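The Lavender Shirt and Other Laundry Confessions

10/03/2023

I have been folding shirts wrong since I was about eleven, and my sister-in-law Sorcha finally told me.
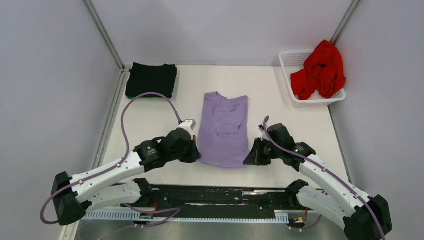

She didn't say it in a mean way. She was staying with us for a long weekend back in July, and she watched me do a whole load at the kitchen table while we waited for the kettle, and at the end she picked up the top shirt from my pile and it just sort of... unrolled. Like a window shade. "Maeve," she said, "what is this?" Reader, it was a shirt folded in half, and then in half again, and then squashed.

So I've been on a bit of a folding kick ever since. I meant to write this up months ago but then school started and the dryer died and, well, you know how it goes.

First, where I was coming from. My mother folded everything in half down the middle, sleeves together, like you were closing a book. It's quick! You can do it standing up with the TV on. But you get that crease right down the front of your chest, and the sleeves hang out the side and go their own way in the drawer, and by Thursday-ish of any given week my drawer looked like I'd been robbed.

Sorcha worked at a clothing store in Wultham all through college (two summers and every Christmas break) and she folds like a person who had a manager. Her way goes like this. Shirt face down on something flat. Smooth it from the middle out with your palms. One side comes in toward the center, and then the sleeve gets laid back on itself so it stays inside the line of the body. Same on the other side. Now you've got a long skinny shape, and you bring the hem up, once if it's for a shelf, twice if it's for a drawer. Turn it over and pat it.

I wrote that out in one paragraph as if it's easy. The first side is easy. The second side is where I come undone, every time, because when I pull it over, the first side shifts, and then the hem fans out wider than the top and I've made a bell. A soft purple bell, in the case of my favorite shirt, which is an old lavender thing that I've had so long the tag is blank. It is the worst shirt I own for folding. It has no body to it at all. You smooth the top and the wrinkles move to the bottom, you smooth the bottom and they go back up.

What helped was slowing way down on the halfway point. Once that first sleeve is over, I stop and flatten the flap with the side of my hand before I touch anything else. I also tug the hem straight right then, while there's only one layer to argue with. Before, I was trying to fix it all at the end and you can't, there's too much fabric stacked up by then.

Black shirts, on the other hand! I don't know what it is. Mine are thicker, I guess, and they take a fold and keep it. I can turn out a nice tidy rectangle in black cotton practically with my eyes closed, flat on top, corners more or less where corners should be. If you're just starting, do those first and get your confidence up. I do all the dark stuff, set it at the back of the table out of the way, and then take on the lavender shirt with the wind behind me.

And then there's the red one. Everybody has one of these, right? The bulky thing that goes to the bottom of the basket and gets passed over load after load. Mine is a big red sweatshirt that I bought on a trip to Lima when my suitcase went somewhere else without me, and it is warm and wonderful and I cannot fold it to save my life. The hood does it. I fold the hood down, it pops up. I fold it in, there's a lump like a dinner roll in the middle. Sorcha tucks the hood flat against the back first and then brings the sleeves across on top of it to hold it down, and I've seen her do it, and I've copied her move for move, and I still got the dinner roll. So it stays heaped up in the basket and I wear it straight from there.

Speaking of the basket, I've become a firm believer in a shallow one. I used to have a deep hamper with a lid and the clean clothes would go in there and basically be gone, I'd be digging for socks up to my shoulder. With something low and open you can see what you've got, and it fills up fast, so you have to deal with it. Holes in the sides are good too if you're like me and sometimes take things out of the dryer five minutes too early.

The other change was where I do it. I was a bed folder for years. Beds are terrible for this! The mattress dips, everything slides toward you, and then you get tired and lie down on the pile. A table is so much better, and a bare one is best, so clear it off properly and don't try to work around the mail. I do it right after breakfast now, before anyone has a chance to put anything down.

My neighbor asked me how long a load takes me these days and I got curious and timed one. 216 seconds for the shirts, with the radio on, and that's including a redo on the lavender one. I was pretty pleased with that until Sorcha texted back that she used to have to do a wall of them, more than 300 before opening, during the sale weeks. Okay, Sorcha.

A few people have asked about folding boards, those hinged plastic things. I borrowed one and used it for a week. It does make everything the same size, and the kids thought it was hilarious, but it was one more thing to store and I went back to my hands. If you have a lot of same-sized shirts, or a teenager who likes gadgets, you might feel differently.

Next up I want to tackle fitted sheets, and Sorcha has promised to do it with me over video so she can see where I go wrong. If you've got a hood trick, please leave it in the comments. The sweatshirt is still in the basket.

Maeve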